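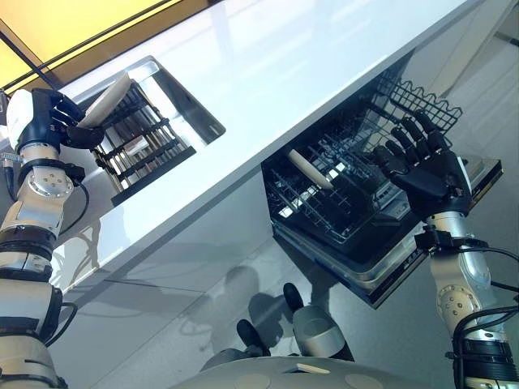 Kitchen countertop and sink with dish rack.

The Skillham Institute for Public Affairs invites applications for the position of Legislative Health Policy Analyst. The position is full time and is based in the Institute's Elent office, with some evening work when the legislature is in session.

The analyst will follow bills on the medical leave of elected officials, prepare summaries for members of both parties, and maintain the Institute's database of 663 state and local disclosure rules. The Institute does not endorse candidates, and staff may not hold party office or manage a campaign while employed.

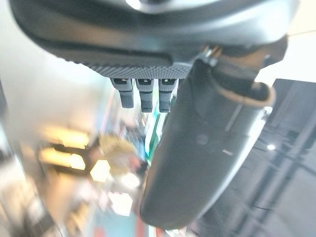
Page last modified: September, 4:15 p.m. (Human Resources)

Applicants must hold a bachelor's degree in political science, public administration or a related field, and must have at least 2 years of experience in legislative research, journalism or government service. Familiarity with open records requests is required. Knowledge of the Amato bill tracking system is preferred; training will be provided to the person hired.

The Institute offers health and dental coverage, a retirement plan and a moving allowance of up to $3,000 for applicants who live more than 60 miles from Elent. Salary depends on experience and

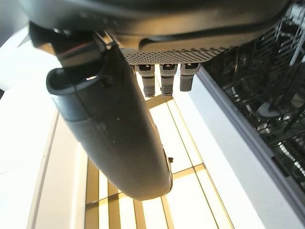 will be discussed at the first interview. The appointment is for one year and may be renewed, subject to funding from the Skondus Fund.

To apply, submit a cover letter, a résumé, the names of three references and one writing sample on a matter of public policy. Writing samples prepared for a campaign will not be considered. Materials should be sent to the Human Resources office as a single file. Review of applications will begin in September and continue until the position is filled.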